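Drasmont Doors: simulated door-opening episodes for a two-armed mobile robot

Data card and README, release of November 14, 2023

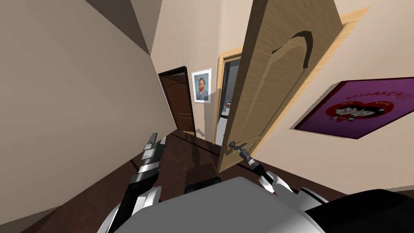
Summary

Drasmont Doors is a set of episodes recorded in simulation. In each one an operator drives a two-armed robot up to a hinged door in a furnished apartment and works the handle with one gripper. The set is meant for training policies by imitation. It holds 1,000 episodes across 66 apartment layouts. No real homes were recorded.

Maintainers: Jeptoo Mollel (recording and release), Armindo Guerreiro (scenes and textures). Operator training was run by Zulmira Magalhães.

What is in an episode

Each episode folder contains:

- color video from the head camera
- joint positions and commands for both arms
- gripper opening for left and right
- base velocity
- door hinge angle and handle angle, read from the simulator
- a one-line instruction in English, such as "open the door to the bedroom"
- a text file with the layout name, door name and random seed

The hinge and handle angles are there for scoring. Please don't feed them to a policy as input, or your results can't be compared with ours.

Scenes

Layouts come from the Histlow scene pack. Walls, floors, door finishes and wall art are drawn at random when a layout loads, so a hallway can end up with a Van Gogh-style portrait on one wall and a purple cartoon poster on the next. Lettering on the posters is in several languages and has no bearing on the task. Doors may start closed or partly open, and the start state is saved with the seed.

Many hallways are narrow. The body and both arms often take up a good part of the lower view, and an open door can hide much of the room behind it. We kept these episodes.

How episodes were recorded

1. The layout loads and the base is placed at a random spot facing the door.
2. The operator reads the instruction and drives the base within reach.
3. One gripper goes to the handle. The other arm is held clear of the door and the walls.
4. The operator turns the handle and moves the door, backing the base up if needed.
5. Recording stops when the hinge passes the target angle, or when the operator gives up.

Operators were free to choose either arm. Most chose the one nearer the handle, so arm choice is strongly tied to hinge side.

Success labels

An episode counts as a success if the door reaches the target angle without the base hitting a wall. Failures make up 236 of the episodes and sit in their own folder. Hélder Figueiredo went through them by hand and added a short cause to each, usually a slipped grip or a base parked too close.

Splits

Seven layouts are held out for testing. No seed from those layouts appears in the training folder. Door finishes and posters are shared between splits.

Known problems

- Handle contact is stiffer than on real hardware. Grippers sometimes hold at angles that would slip on a metal lever.
- Shadows on the floor can have hard or jagged edges.
- Some early episodes from June have a short delay between the video and the joint log. They are marked "offset" in the text file.
- Only hinged doors are covered. Sliding doors are planned for a later release.

Contact

Send corrections to Jeptoo Mollel, with the episode folder name and the seed.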